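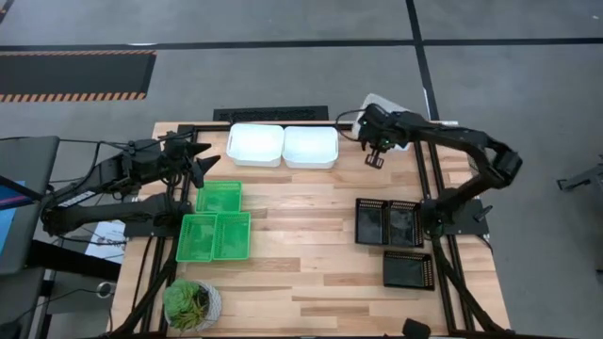
Photo: Gregor Dunbar / Zumside bench guide

Section 4. Comparing grippers on a two-arm table

By now both arms are bolted down, homed and talking to the controller, so you get to do the fun part! This section takes you through a side-by-side trial of two sets of fingers using plain household baskets and bins. Set aside an afternoon the first time. After that it goes quickly, and it's a great way to get a feel for how your arms like to move.

What you need

Mesh baskets in two colours, three of each
Two open white bins
One small, awkward item of your choice (we like a potted succulent)
The trial sheet from the back of this guide, and a pencil

4.1 Laying out the table

1. Press the stop button and check that both arms hold still before you reach over the table.

2. Stand the two white bins side by side along the far edge.

3. Put the green baskets on the left half and the black ones on the right. Leave enough space between them for an open finger to come down without clipping the neighbour.

4. Place the awkward item in a near corner, out of the way for now. You'll want it in 4.3.

5. Run each arm by hand through its full reach and watch the cables. They should curve freely, with no tugging at the wrist.

Note: Perforated rims are brilliant for this kind of test. A narrow finger can catch in the holes, and you'll spot a badly aimed approach straight away.

4.2 Running the rim test

1. Open Flerkovier on the controller and load the program called Rim Lift.

2. Choose the left arm. Set the closing force to 2 and leave the speed at its default.

3. Release the stop button, step back behind the floor tape and press Start.

4. The arm goes to the first basket, grips the rim, lifts, pauses and sets it back down. Mark the sheet with a tick for a clean lift, a slash for a slip and a cross for a miss.

5. Repeat until you have 29 lifts, moving on to the next basket whenever the program asks.

6. Do the same with the right arm and the black baskets.

7. Swap the fingers from one arm to the other (see 3.6) and run the whole thing again. It's tempting to skip this step. Please don't! Without it you can't tell a good gripper from a well-tuned arm.

CAUTION: Never fit or remove fingers with the arm powered. The jaws can close without warning when the controller restarts.

CAUTION: Keep the arms in separate halves of the table until you have set up the shared zone in Section 5.

4.3 The awkward item

Load Soft Pick and drop the closing force to its lowest setting. Aim for the pot and keep the fingers clear of the leaves. Agnes Paterson, who wrote the first version of this test, starts every approach from straight above and then tries it again at a slant, and the difference between finger shapes really shows up on the second go.

4.4 Reading your results

Angular, pointed fingers and small parallel ones can give quite different sheets, so compare slips with slips and misses with misses. Lots of misses usually point to camera calibration. Slips are more about force and finger shape.

If the controller shows error 464, the wrist has lost contact with the gripper. Press stop, power down, reseat the plug and start the set again from the first lift.

Save both sheets. You'll use them to choose your starting fingers in Section 5, where the two arms begin passing baskets to each other.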